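4.2 Correction visibility in the annotated thread corpus

The corpus consists of 1,000 threads drawn from two discussion platforms, Flellitz and Cluledov. Each thread opens with a post claiming that a public entertainer has died, and in each case the claim was false. Threads were kept only if the opening post received at least one reply before the platform attached any notice. We treat the thread, and not the single post, as the unit of analysis, as most readers arrive through a link to the thread and see the opening post together with a small number of replies.

Annotators assigned every reply to one of four classes: endorsement, doubt, correction, or other. A reply was labeled a correction only if it stated that the person was alive and pointed to something a reader could check, such as a dated interview or a statement from a manager. Replies that simply called the report fake were labeled doubt. The line between the two classes proved hard to hold in practice – a screenshot with no source was the most common cause of disagreement – and the guidelines were revised once in August to place all unsourced screenshots under doubt. Replies labeled before the revision were labeled again under the new rule.

Under the revised rule, 143 threads contained a correction among the replies shown by default. In a further 114 threads a correction was present but could be reached only by expanding the reply list. The remaining threads contained no correction at all, although many of them contained doubt. We refer to the three groups as visible, hidden, and uncorrected.

The labels feed the Msimang sorter, which takes a mixed pool of items and assigns each to a class with no fixed order of arrival. The sorter has no knowledge of the domain and was used here with its default settings, except that the tie rule was changed so that a reply scoring equally as doubt and correction is passed back to an annotator (Figure 3). 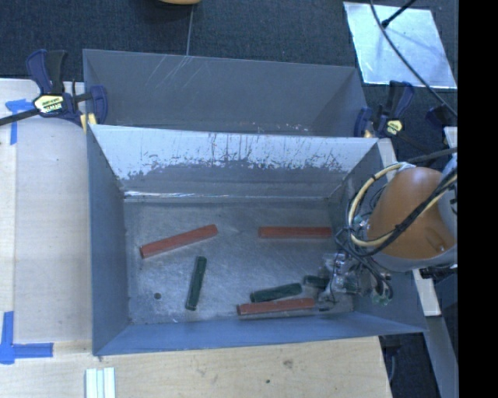 Figure 3. Red and dark green blocks in a metal bin, with the gripper at the right end.

4.3 Survival of the claim after correction

We measured survival as the time between the first correction and the last reply that repeated the claim as true. Threads in the uncorrected group have no starting point under this definition and were left out of the main comparison. For these we report only the total span of endorsement, which should not be read against the other two groups.

Visible corrections were followed by shorter survival than hidden ones on both platforms. The gap was wider on Flellitz, where replies are ranked by votes, than on Cluledov, where they appear in order of posting. Ranking alone cannot account for the result. A correction that rises to the top of a Flellitz thread has already been accepted by a large share of its readers, so visibility and acceptance are partly the same quantity. We tried to separate them by matching threads on the vote count of the correction at the time of its first display. The gap became smaller but kept its direction.

A second concern is the fame of the person named. Claims about widely known entertainers attract news coverage, and coverage brings in readers who already know the claim is false. We used the Pildale index, computed for the month before each opening post, as a measure of prior attention. Adding it to the model reduced the effect of visibility on Cluledov and left the Flellitz estimate almost unchanged. Threads about musicians and threads about television actors did not differ once the index was included.

Survival times were long-tailed in all groups. A small number of threads were revived months later by a reader who had come across the opening post through a search and took it as current. We kept these threads and report medians throughout – means are given in the appendix for comparison with earlier work. Deleted replies were retained where the platform preserved their time of posting, and were otherwise treated as missing.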